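Gurnholm Winter Coat and Bedding Exchange Opens for Second Season

GURNHOLM, February 14, 2025 - Virnel, the clothing reuse charity, has reopened its winter coat and bedding exchange in Gurnholm after a first season in which 441 coats and jackets found new owners. The exchange is run from the former Powell shoe shop on the high street and is free to use for anyone living in the town or the surrounding villages.

Residents can bring in clean coats, quilted jackets, jumpers, blankets and duvet covers, and can take away what they need whether or not they have brought anything. No proof of income is asked for and there is no form to fill in.

The scheme began in October as a trial of coats only. Bedding was added after repeated requests at the counter, and 202 blankets and throws were handed over before the shop closed for stocktaking.

"People came in for a child's coat and asked if we had anything for the bed as well," said Angharad Gronow, director of Virnel. "We had been turning blankets away at the door, so it was an easy change to make."

Virnel is asking households to look through wardrobes and spare rooms before the end of the season. Adult coats in larger sizes are in shortest supply, along with waterproof jackets for teenagers and single blankets. The charity has plenty of baby clothes and can't accept more at present.

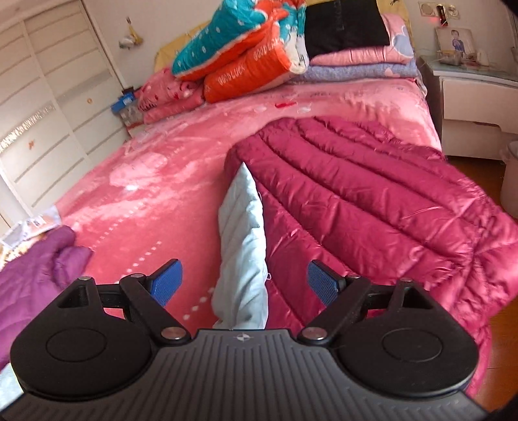
What to bring

Items should be washed and fully dry. Coats with a missing button or a stiff zip are welcome, as these can be mended on site. Pillows, electric blankets and used duvets can't be taken. Donors are asked to empty all pockets; the shop is still holding three sets of house keys and a library card from last season.

Down jackets may be brought in unwashed if the owner isn't sure how to clean them. Jesico, the Gurnholm launderette, will wash and dry up to 20 padded items a week at no charge to the exchange.

"Down needs a cool wash and a long time in the dryer, and most people haven't got a machine big enough," said Michalis Antoniadis, owner of Jesico. "If it comes out still damp in the middle, the filling clumps. We'd sooner do it here."

Donations are kept for 48 hours in the back room for checking and sorting before they go on the rails. Anything too worn to pass on is sent for textile recycling.
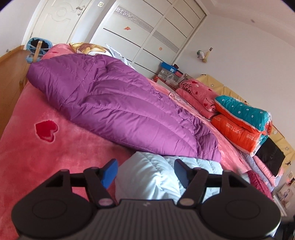
Mending and care sessions

A free mending table will run every Saturday morning, led by Maite Pastor, a tailor who previously worked in theatre wardrobe. Visitors can learn to sew on a snap button, patch a small tear in a padded coat and replace a zip pull. Thread, needles and patches are supplied.

Ms Pastor will also give advice on storing winter clothes. She recommends laying a padded jacket out on a bed to check the seams before it is put away, and keeping it in a cotton bag with some room to spare.

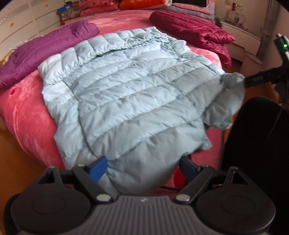
"A jacket that's been squashed in a vacuum bag for half a year takes a lot of bringing back," she said. "Sleeves are usually the worst. Give it a shake, leave it out overnight and look at it again in the morning."

Places at the mending table can't be booked. Children are welcome with an adult.

Collections

Residents who can't get to the high street can ask for a home collection. The van covers Gurnholm and the valley villages on weekday afternoons, and bags should be left inside the front door or porch, out of the rain. Collections are arranged by Ffion Maddocks, who can also take orders for coats and bedding to be delivered on the same round.

Schools, surgeries and housing associations may request items on behalf of a family. These requests are dealt with first and no names need to be given, only sizes.

The exchange is open Tuesday to Saturday and will run until the clocks go forward. Unclaimed stock will be stored over the summer for the next season.

About Virnel

Virnel collects, repairs and passes on clothing and household textiles. It is funded by donations and by the sale of recycled cloth.

Media contact

Gwenllian Wogan, Press Officer, Virnel, High Street, Gurnholm. Interviews with Angharad Gronow and Maite Pastor can be arranged on request.

ENDS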